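Section 4. Loading a Practice Scene and Checking the Wrist View

Do this after the install steps in Section 3 and before anyone touches a controller. Drulero will happily let you drive a gripper into a table at full speed, and it keeps no record of your embarrassment, but your teammates will.

4.1 Load the scene

1. Start Drulero and choose Practice, then Hajdu Room. The older Clomcombe scenes still appear in the list. Leave them alone until Section 7.

2. Set the step limit to 600. The default is 1,000, and by step 700 most new drivers are just wandering.

3. Open the wrist view. It shows the gripper from behind, fingers pointing away from you.

4. Set shadows to Low. The edges will come out in stair steps. The club laptops are fine with this, and you will be too by your second session.

5. Steer to the phone on the tabletop and stop with it between the fingers. Do not close yet.
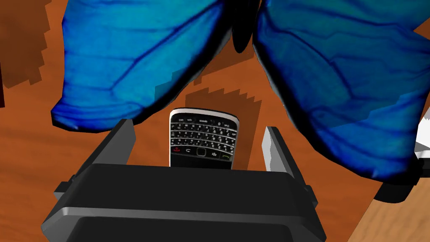

Figure 4-1. Wrist view with the phone between the open fingers. Butterfly at top.

Note: Judge your position by the fingers and the phone. The butterfly is large, blue and very good at getting new drivers to look at it.

6. Press C once to close. Pressing it again opens the gripper, so a nervous double tap gets you exactly nothing.

4.2 Back away and turn

1. Open the gripper fully and raise the arm before you rotate. Raise first, then rotate. We have printed this on the wall as well.

2. Turn in small taps. Holding the key down spins the wrist faster than you can follow, and you will end up staring at something flat and dark with no idea which way is home.
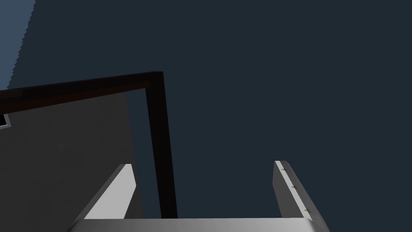
If you do lose your bearings, stop. Look for an edge, any edge, and turn toward it one tap at a time until you recognize something. Guessing is slower, although it feels wonderfully decisive.

3. Press Home if 2 minutes of this gets you nowhere. The arm resets and the run counts as a practice run.

CAUTION: Never drive forward when a single dark surface fills most of the view. It may be closer than it looks, and the simulator does not believe in brakes.
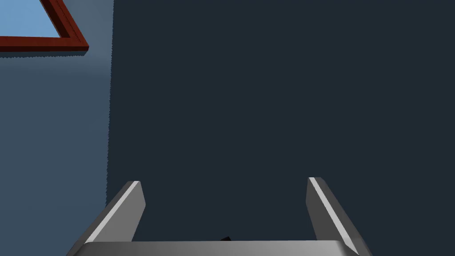 Fisholm Robotics Club — Simulation Team

4.3 Save the run

1. Press S and type your driver number, a dash and the run number. Driver 37 on a second run is 37-2. Names like "final_REAL" will be deleted in November with the rest of the clutter.

2. Write one line in the log saying where you stopped and why. "Got lost" is acceptable. "Lag" needs a screenshot.

3. Close Drulero from the menu. Shutting the laptop lid does not save the run.

Go on to Section 5 to set up the controller.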